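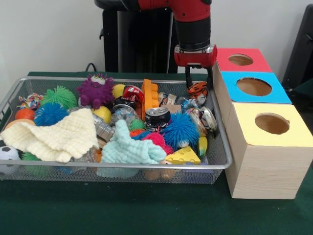 Jarnia Opens Free Toy Lending Shelf at Duan Street Branch

GRUKITZ - Jarnia, the neighborhood toy library, will open a second lending shelf in April at its Duan Street branch. Families will be able to borrow plush toys, balls and small household items for play at home, free of charge, for up to 30 days at a time.

The new shelf is meant for children under six and the adults who look after them. Toys are lent by the basket. A family picks a basket, signs it out at the front desk and brings it back with its contents when the loan ends. A household may have 2 baskets out at once.

Jarnia lent toys 3964 times last year from its first location, on the ground floor of the Amlow Building. Many of those loans went to families living on the other side of the river, who had to take two buses to get there. The Duan Street branch is within walking distance of three preschools and the Grukitz health center.

"Parents kept telling us the same thing, that they liked the toys but the trip was too long," said Dima Hattar, who manages lending at Jarnia. "We had toys in storage and Duan Street had a room with shelves in it. It took us most of the winter to sort out the rest."

The mixed baskets combine soft toys, such as striped tigers and fuzzy monsters, with spiky rubber balls, smooth balls and knotted rope toys. They also hold knitted cloths for wrapping, hiding and peekaboo games. Baskets containing only plush toys or only balls can be requested at the desk.

Wire-mesh baskets will be used at both locations. According to Hattar, the old cardboard boxes wore out quickly and children could not see what was inside without tipping everything onto the floor.

Returned toys are checked before they go back on the shelf. Rubber balls and other hard items are washed by hand in warm soapy water. Plush toys and cloths are machine washed and dried overnight. Anything with a loose seam is set aside for mending, and items that cannot be repaired are taken out of lending. Borrowers are asked not to wash the toys themselves.

There is no fee for lost or broken toys. Families who lose an item are asked to mention it when they return the basket so that the contents card can be corrected.

The opening stock at Duan Street will be about 1000 items, most of them moved from storage at the Amlow Building. Jarnia is also accepting donations of clean, undamaged toys at either front desk during opening hours. It cannot accept battery-operated toys, puzzles with missing pieces or anything small enough for a young child to swallow.

To borrow, an adult needs a Jarnia card. Cards are free and can be issued on the spot with proof of address. Cards already issued at the Amlow Building are valid at Duan Street, and baskets may be returned to either location.

The Duan Street shelf will be open from 10 a.m. to 4 p.m. on weekdays. The lending hours at the Amlow Building will stay the same.

Media contact: Dima Hattar, Lending Manager, Jarnia, Amlow Building, Grukitz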